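Checking the tool point on a ceiling-hung arm before a pick-and-place run

This page covers the tool point check for an arm mounted overhead above a perforated table, using the Banddale cell layout in simulation. Do it after any change to the mount, the gripper or the table height. If you only moved the objects, skip to "Saving the cell."

Before you start

Load the cell file and let it settle for a few seconds with the arm parked. Open the joint panel and the contact panel side by side. Set the speed limit to 16 percent. You can raise it later, but the first pass should be slow enough to stop by hand.

Check that the mount is set to "inverted" in the base settings. An inverted arm loaded with the upright setting will still move, but gravity compensation pushes the wrong way and the forearm sags at the end of each motion.

Setting the tool point

1. Select the gripper and zero the tool offset.
2. Enter the finger length from the gripper file. Ours is 184 mm from flange to fingertip.
3. Turn the tool so the fingers point straight down. Lock the two wrist rotations.
4. Jog down over a bare patch of table until the contact panel shows the first touch, then back off 2 mm.
5. Write down the height. Repeat over two other patches, as far apart as the arm can reach.

The three heights should agree within 1 mm. If they drift in one direction, the mount is tilted. Fix the mount and start again from step 1. Do not correct a tilt with the tool offset.

Checking with a small object

Use the puzzle cube for this. Its sides are flat and the colored faces make any twist in the grip easy to see. Jog to the cube, close the fingers, and stop with the cube just above the tabletop.
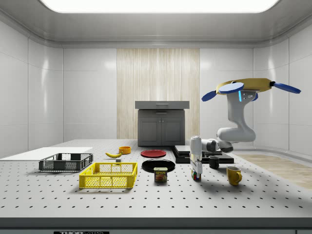 Mihret Sisay

Hold that pose for 2000 steps and watch the joint panel. The values should stay still. A slow creep in one joint usually means the damping was left at the default, so set it to 1000 and hold again.

Next, look at clearance. The forearm runs level at table height on this layout, so anything tall beside the gripper is at risk when the arm swings. Check the mugs and the SPAM can first. Move the arm a few degrees each way with the collision view on. If the forearm shows red, raise the elbow before you touch the objects.

Lower the cube until it touches, open the fingers and lift straight up. If the cube turns as the fingers open, one finger is closing ahead of the other. Go back to the gripper file and match the two finger limits.

Saving the cell

Park the arm, save under a new name and put the three heights in the notes field. Vega Cuesta keeps the master copy of the Banddale layout, so send changes to the mount to her before you overwrite anything.

Last checked Sun 15 June.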